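Callska Bottle & Pantry Prep - Torcombe kitchen room
Paid helpers wanted, March start

Quick one as we need people soon. Torcombe is looking for 2 part-time helpers to keep our small kitchen room stocked, wiped down and ready for use. Bottles, jars, sauces, fridge, desk, floor. Light work mostly. You'll be on your feet.

Shifts are short. Doors open 8 a.m., done by noon. Pay is 600 for the month, paid at the end of it, lunch on top. Could run longer if it suits both sides.

What the job is:
Setting bottles out on the white desk, putting them back after
Checking caps are on tight before anything gets moved
Loading and emptying the fridge
Wiping down the desktop, end of every shift, no exceptions
Keeping the stock sheet up to date (paper, pencil, nothing fancy) 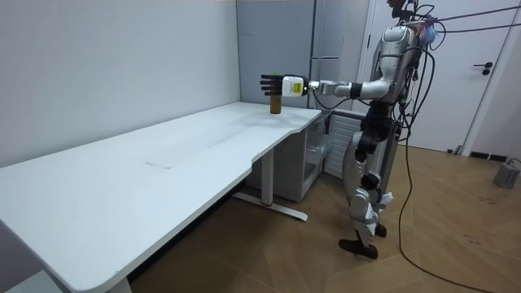 Amber bottle on the desk, Torcombe room.

Labels go facing the front edge. Small bottles toward the back, tall ones wherever they wont get knocked. You'll pick it up in a morning. We have 12 kinds of dressing and sauce coming in from Drustarano for the Callska line and they all need a home, plus the Brandão oils, which are heavier than they look and come in cardboard that falls apart. Bring gloves if you like gloves.

Who we want: steady hands, on time, reads a label before pouring. No kitchen experience needed. Must be 18 or over. Must be OK with strong smells, vinegar espescially.
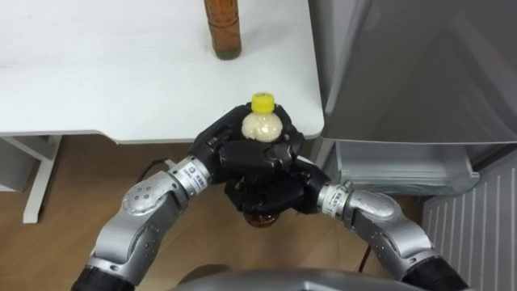

Some of the sauces settle in storage, so part of the morning is turning bottles over and back before they go out. Slow, please. Glass and plastic both. If a cap is sticky, wipe it and note it on the sheet. If it leaks, it goes in the tub by the sink and you tell whoever is on shift. Allergies: tell us when you apply, we handle nuts, mustard, soy and fish.
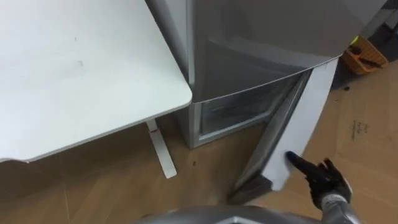
Fridge duty rotates week to week, so both helpers will get it. Opened bottles go in cold, sealed ones stay out. The fridge is the silver one at the corner of the desk. Its lower door swings out to the right and comes down close to the floorboards, so keep crates and feet clear of that side. Shut it fully before walking off. Spills on the wood get mopped right away.

To apply: send a few lines, your phone number, mornings you can do. No résumé. Subject line "Callska prep". Keep it under 2000 characters, we read these on a phone. Replies go out as we get to them, trial morning is paid.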